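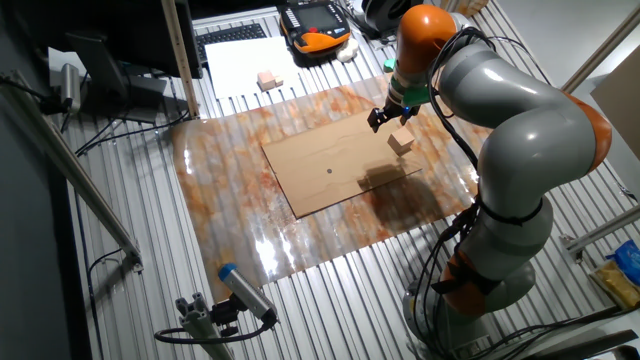 Essam Nasr replied:
I'd stop at a few hundred demos of the same task and start changing things. You can drown a policy in near-identical pick-ups and it'll learn one lovely arc through the air and nothing else. What does your start position spread look like?

Shinji Ikeda replied:
Good question, and one I've been chewing on since January! We're at 1,396 episodes of block-to-dot now, all by teleoperation, no scripted ones. The operator starts with the block somewhere on the cardboard, picks it up and puts it down on the dot. Simple as anything, but I love how much variety creeps in when people do it by hand. Tsz-kin comes in from the left every time. Oi-ling hovers for ages and then drops straight down.

Start positions were my weak spot. For the first few sessions we put the block wherever felt natural, and "natural" turned out to be a small patch near the middle. When I plotted them I nearly cried. So now we work through zones, and the corner ones get done first while everyone is still fresh. 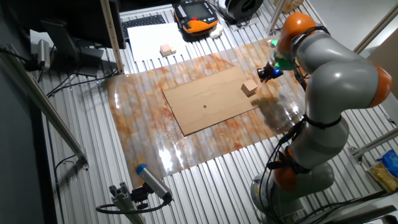
The zones are only in the log sheet, by the way. I didn't want to draw a grid on the card in case the model started reading the lines. Each zone gets 10 episodes, then we turn the card a bit and go again. It's slow but the coverage plot looks so much better, I keep opening it just to look at it.

Oi-ling Fung replied:
Hovering is a skill, thank you very much.

On a serious note, the pauses are a problem for us. When I stop to think above the block, the recording fills up with frames where the right action is "do nothing", and the model picks that up. The version we trained at Brelville used to freeze over the block and just sit there. We trimmed the still stretches and it got going again.

Essam Nasr replied:
I'd be careful with trimming. Some of those pauses are real information - you slow down before a grasp for a reason. Cut them all and you get an arm that charges in. I'd rather coach the operators to keep moving slowly.

Oi-ling Fung replied:
We only cut the ones where nothing moves at all. But fair point, I wouldn't do it blindly.

Ho-yin Tseng replied:
Can I ask about the background? I'm setting up something similar at Dreddale and I can't decide whether to keep a plain table or throw in something busy. Glare worries me most. My overhead lights bounce off everything.

Shinji Ikeda replied:
Go busy! Well, go a bit busy. We've got a shiny marbled sheet under the cardboard and the highlights on it are fierce, and I leave them in on purpose. Arm shadow too. If it can only find a block on a matt grey table it hasn't learnt much about blocks. And use more than one view if you can, because the arm gets in its own way from some angles.
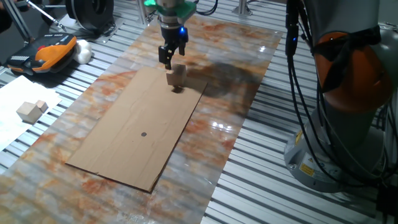
Gripper fingers at the edge of the block, dot further along the card

The views disagree about what's hard, and that's half the fun. A grasp that looks perfectly lined up in one can be plainly off in another.

Tsz-kin Tseng replied:
I'm with Essam on the numbers, sorry Shinji. We did a run at Kuvel with five operators and five sheets of different colours, far fewer episodes than yours, and it coped better with a new table than our big single-sheet set did. I'd swap the sheet before recording any more.

Shinji Ikeda replied:
No need to be sorry, that's really useful. I still think the big set earns its keep for the last centimetre before the grasp, where ours is very steady. But I'll happily try a different sheet next and hold back the marbled one for testing. Did you mix the colours within a session or do one per day?

Tsz-kin Tseng replied:
Mixed. One per day and you end up with the colour tied to whoever was driving.

Ho-yin Tseng replied:
Ordering sheets now. Does anyone keep their failed grasps, or do you bin them?

Oi-ling Fung replied:
Keep them, with a label. If the operator misses and then recovers, that's gold. If they miss and give up, it goes in a separate folder and we don't train on it.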